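Kilthorpe evening talk – speaker notes
Do we need to save every scrap of paper?

Opening
Start with the Tomaszewski box. 75 family letters, all kept, and a daughter who had never read one of them. Ask for hands: who has a box like that at home? Wait for the hands.

The usual advice
Keep everything, scan everything, sort it later. I have heard this at Mevbridge every May for years and I still don't buy it. Later doesn't come. Anjana Sarkar disagrees with me and is in the second row, so be fair to her side – she'll want to talk about the 2000 flood, when Hamthorpe lost the parish notes and would have been glad of any copy at all. Fine. But a copy of what?

Scanning
Slow down here. Last time I rushed it.
- A scan with no names on it is one more mystery.
- File formats. Two sentences, no more.
- "The cloud" is somebody's monthly bill. Who pays when you stop?

Scrapbooks
I'm doubtful about these too. Captions are great, and most people write better ones in a scrapbook than on a computer. What bothers me is sticking down the only original. Check the label on the glue first, and be suspicious of the word "archival" on anything cheap. Use photocopies if you must paste.
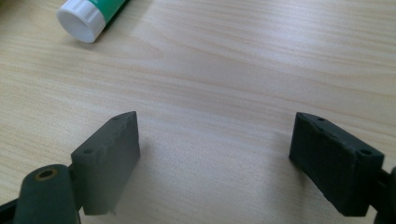 What I would keep
Seven letters out of the 75. Read the one about the stove, skip the one about the will. Then say how I picked them, and admit that I may have picked badly.

Questions until 8. If the value of old stamps comes up, I don't know.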